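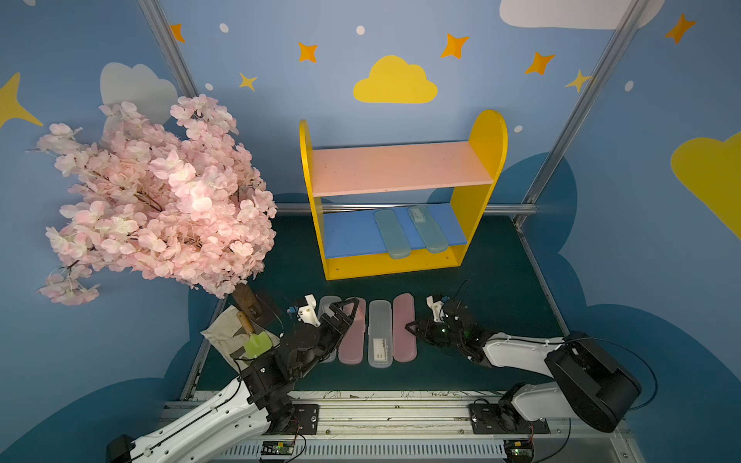

Policarpio College Opens Evening Pathway for Students Returning to Finish Their Degrees

ITINLEY – Policarpio College will welcome the first students into its new Evening Return Pathway this December, giving adults who left school partway through a degree a way to come back, keep the credits they earned, and take their remaining classes after the workday is over.

The pathway has places for 66 students in its first term. Classes will meet at the college's main campus in Itinley and at its smaller Nilcombe site, with most sessions starting at 6:30 p.m. so that people coming straight from a job have time to park, grab a bite to eat, and find their seat without running down the hallway. Four majors are open to start: business administration, early childhood education, health services, and English.

For Trilok Nishad, who directs the pathway, the project has been a long time in the making, and it began with phone calls. Former students kept getting in touch with the registrar's office to ask whether their old credits still counted for anything, and too often the answer took weeks to find.

"I would talk to someone who was 11 credits short, and they'd be almost apologizing to me for having left," Nishad said. "People leave because a parent gets sick, or a baby comes along, or the car dies and there's no money to fix it. They never stopped being our students, as far as I'm concerned, and I wanted us to have something good to say to them when they called."

Under the new pathway, every applicant will receive a written credit review before paying any fees. An adviser will then sit down with the student, in person or by phone, and map out the classes that are left, term by term. That same adviser stays with the student through graduation. Courses taken at other accredited colleges will be looked at too, including older ones.

Kacper Kołodziej left Policarpio during his junior year to help run his family's bakery in Idard. He sat in on the planning meetings last spring, offered plenty of opinions about parking and vending machines, and has now signed up to finish his English degree in the first group.

"My daughter is starting to look at colleges herself, and she asked me why I never finished mine," Kołodziej said. "I didn't have a very good answer for her. I get up at four in the morning, so I told Trilok that if he wanted me awake in a literature class at night, there had better be coffee. He promised me there would be, and I intend to hold him to it!"

There will indeed be coffee, along with a light supper served in the student lounge before class at both sites. The library in Itinley will stay open until 10 p.m. on class nights, and the writing center and tutoring rooms are moving some of their hours into the evening as well. Students who live in Idard can ride the college shuttle, which will make a late run home after the last class lets out.

Students in the pathway will pay the regular part-time tuition rate. Returning students who have been away for two years or more can also apply for a $600 welcome-back grant, which may be used for books, fees, or child care. The grant form is a single page and can be turned in with the application.

Two information nights are planned before the term begins, one in Itinley and one in Nilcombe, both starting at 7 p.m. Advisers will be on hand to look over old transcripts, and unofficial copies are perfectly fine. Families are welcome, and children are too.

Applications are open now and will be accepted until all of the places are filled. Forms are available from the Evening Return office on the ground floor of the main building in Itinley, or at the front desk in Nilcombe. Anyone unsure whether they qualify is encouraged to stop in and ask for Nishad or one of the advisers.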